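Prikton Documentary Weekend
Minutes of the January programming meeting
Kubíček Hall, upstairs room, 6:30 p.m.

1. Last meeting's minutes
Approved with one correction. The closing film last year was shown with subtitles, not with live narration as we had written. The person who typed the subtitles would like this known, and fair enough.

2. Look back at last year
The final attendance number is in, and it is 2772 across the whole weekend. There was applause. It is our best year so far, and a lot of it came from the Saturday matinees, which we nearly dropped. The river film pulled in people who had never been to the festival before, and several of them stayed for the talk and then bought tickets for the evening show as well.

Things that people wrote on the comment sheets: more time between films, better signs to the side entrance, a longer talk with the director of the fishing film, please bring back the soup. One person wanted every film to be shorter. One person wanted the opening film to be longer.

Agreed: gaps between screenings go up to half an hour. The signs will be redone in a bigger typeface. The soup is under item 7.
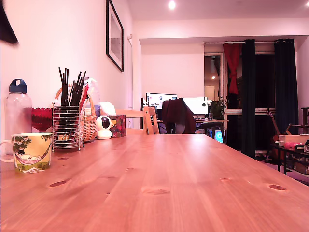 Pine tabletop with water bottle and red glass bowl

3. Submissions
We have 34 films in so far, with the form open until the end of the month. The standard is really high. Everybody had at least one that they wanted to talk about for far too long, and the chair let it run because it was so good to hear.

Films that came up most often:

Rusari – the feature about a mountain village that loses its bus line, told over four seasons. Almost no dialogue for the first stretch, and then the bus driver starts talking and you do not want him to stop. Strong support as opening film. One viewer found the winter section slow. Two others thought the winter section was the best part of the film.

The bell foundry film. Beautiful sound, and it would be a waste to show it anywhere but the main hall. The version we were sent has a temporary sound mix, so we will ask when the finished one will be ready.

The one about the sisters and the dance school. Warm, funny, ends very suddenly. General feeling is that we would happily show it and then have people argue about the ending in the lobby.

Not going forward: the lighthouse film (already on television twice) and the long interview piece, which has great material but no real shape yet. We will write an encouraging note to the second director, as we would love to see the next cut.

Agreed: Rusari to be invited as opening film. Letter to go out by Friday.

4. Shorts program
The shorts have been squeezed into odd corners in past years and it is time they got their own evening. The proposal is to show 11 of them in one sitting with a break in the middle. The total comes to under two hours, so it is very doable.

There was a good discussion about order. Should the heavier ones go before the break or after? Last time we put the film about the flood right before the break and the lobby was silent, which some of us thought was a fine thing and some of us thought was hard on the bar. This time the flood-type films go early, and the goat film goes last. All in favor of the goat film going last!
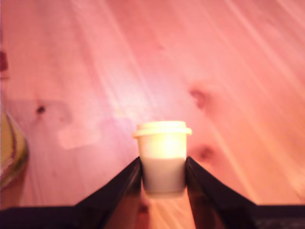
The break in the shorts evening needs some planning too, as the whole audience comes out at once and the lobby is narrow. We will open both doors and put drinks on two tables, one at each end. Coffee will be poured in small servings so that the line keeps moving, and everybody liked the idea of a little pale cup with a lid whose rim sticks out past the sides, in the usual takeaway shape but smaller. Lids also mean that people can carry their coffee back to their seats, which the hall allows as long as there is a lid. Somebody will ask for prices on a cup like that.

5. Projection and files
Treltov has been digitized as a venue at last – the new projector is in and the test screening looked wonderful. Blacks are properly black. The old curtain still sticks on the left side and will be tied back for the weekend.

We have asked all filmmakers to send files two weeks ahead. Last year one arrived during the previous film. The technical check takes about 40 minutes per feature, including the sound, and we want every feature checked in the room where it will be shown.

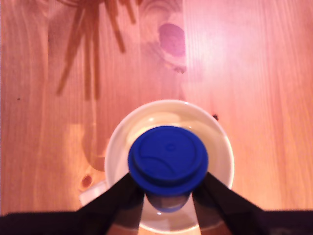 The same goes for subtitles. They need to be read through on the big screen by someone who has not seen the film, because that is the only way we catch the lines that vanish too fast. Several people offered on the spot. Please bring a notepad and write down the time of each problem, so that we can find it again.

Open question: do we run the Treltov screenings with an introduction, or just start? The room is small and an introduction from the aisle works nicely there. Left to whoever is hosting each show.

6. School morning
Both schools want to come again. The students last year asked the best questions of the entire weekend, especially the one about whether the cow knew it was being filmed. We would like to show the dance school film to the older group, if its director is happy with that, and a pair of the shorts to the younger ones. Discussion afterward in the hall itself, lights up, no microphone.

To do: check that the bus times match the end of the screening.

7. Food and lobby
The soup is back. Lentil again, with a second pot on Sunday. The cake table was a success and needs more room. There was a request for tea that is not all mint. 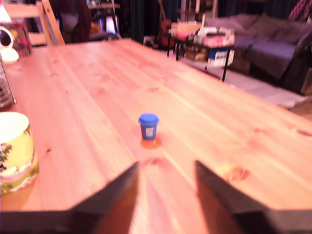

Small blue cup with lid on the pine table

8. Poster and booklet
Three drafts were passed around. Clear favorite was the one with the hand-drawn film strip turning into a road. The yellow needs to be a bit darker to be readable from across the street. The booklet will list running times on every page this year, in the same spot, and the map of the two venues moves to the back cover.

Booklet texts are due before the next meeting. Keep them short and please do not give away the end of the bell film.

9. Any other business
A request to show one older documentary each year, chosen by the audience. Everyone loved this. We will try it with a paper ballot at the ticket desk and see what comes back.

The key to the upstairs cupboard is missing. If you have it, bring it next time.

Meeting closed at 9:10 p.m. Next meeting in the same room, same time, with the remaining submissions watched by then.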